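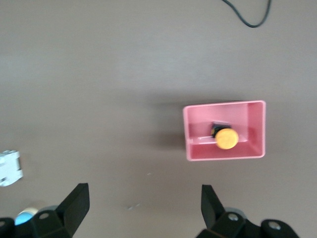
手首カメラから。ピンクの箱と開いた状態のグリッパ

件名: Re: [tokorik-users] グリッパが途中で勝手に開く件

各位

取り急ぎ。昨日の続きです。書きながら直しているので読みにくいかも、すみません。

Nadège Carré さん wrote (Wed 10 December):
> Valtard側でも似た症状を見ています。把持のあと持ち上げに入った
> ところで指が開き、ログには E1235 だけが残ります。
> 質問を二つ。
> ・開くとき、アーム本体は止まりますか、それとも動き続けますか
> ・指先のネジは増し締めしましたか。うちは片側が緩んでいて、
> それで開度の読みがずれていました
> あと、止まったように見えても手を入れないでください。
> うちでは4秒ほどしてから指が閉じ直したことがあります。

ありがとうございます。順に。

一つ目。アームは止まりません。ここが一番まずいと思ってます。指は全開なのに、上位のシーケンスは「把持中」のまま次の点へ行ってしまう。箱の上で落ちればまだいいんですが、今朝は箱の手前で開いて、ワークが机の外まで転がりました。けが人なし。

二つ目。ネジは左右とも見ました。緩みなし。念のため外して締め直しても症状は同じ。なので機械側ではなさそう、というのが今の見立てです。ただし開度センサの中までは見てません。

三つ目(手を入れるな、の件)。これ、うちでも出ました。E1235 のあと、こちらから何も送っていないのに指が閉じてくる。再現2回。間隔はばらばらで、長いほうは1分近く。Zadent のコントローラが再接続時に最後の指令を送り直しているんじゃないかと疑っていますが、証拠はまだないでず。

今のところの対処:
・箱の中の物を取るときは必ず非常停止を押してから。プログラムの一時停止だけでは不可
・把持確認が落ちたら上位も止めるよう、Nyanda 側のスクリプトに判定を追加(仮。しきい値は適当)
・無人運転は中止。夜の分も全部

机の上のケーブルも疑って、輪になっているところを手で揺すってみましたが、エラーは出ませんでした。アームを伸ばした姿勢ではまだ試してません。午後やります。

それと、9月にファームを上げた人いますか? うちは上げてから症状が出た気がするんですが、その前は把持の回数自体が少なかったので何とも言えず。古い版が手元にある方、個別にメールください。戻して比べたい。

Nadège さん、閉じ直しが出たとき通信ログは取れてましたか。タイムスタンプ付きのがあれば、再接続のタイミングと突き合わせられるので助かります。形式は何でもいいです。

あと前のメールで「エラー時は指が開いて安全側に倒れる」と書きましたが、撤回しまう。持っている物が落ちる時点で安全側とは言えないし、閉じ直しがある以上、開いた指の間も危ないです。あれを読んで手順書を書いた方がいたら直してください。

ログは整理してから夜に送ります。先に非常停止の件だけ、同じ構成で動かしている人に回しておいてください。

以上、乱文にて。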